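Takutden handling cell: equipment progress report for August

Reading time: 2 min
Last updated: Saturday

Prepared by Sihan Deng for Meifang Ding, equipment budget

1. Spending

The first two-arm station is paid for and in place. The arms came from Zernitell under the original quote, and the table frame and top were bought separately from Fatard. Neither order went over. The cable and connector line is overspent by 7 per cent, all of it on replacement leads for the left arm. I propose to cover this from the travel line, which has not been touched.

2. Second station

We asked Fatard and Qian for prices on a second station of the same pattern. Qian is cheaper on the frame but quotes 20 weeks for delivery, against 6 from Fatard. Station two has to be running before the grant period closes, so the Qian offer does not help us unless they can shorten it. Meifang has asked them for a revised date. The arms would again come from Zernitell, whose price holds for two months.

Gripper fingers should be budgeted as a consumable. The present set is sound, but we have no spares, and a damaged pair would stop the work until new ones arrived. Two spare sets are included in the revised request.

3. Work at the station

The current task set covers mixed footwear in open baskets. Soft straps and overlapping soles make it harder than the boxed goods used earlier, and it is the main test of whether parallel grippers are enough or whether suction has to be costed as well – a decision we would like to take before ordering.
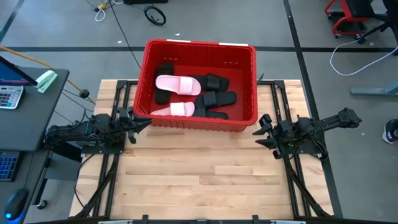 Two-arm station with pink and black slide sandals in a red basket.

4. Decisions requested

Approval to move the cable overspend to the travel line. Approval to order the frame from Fatard if Qian cannot improve on delivery. The suction option will be priced in the next report.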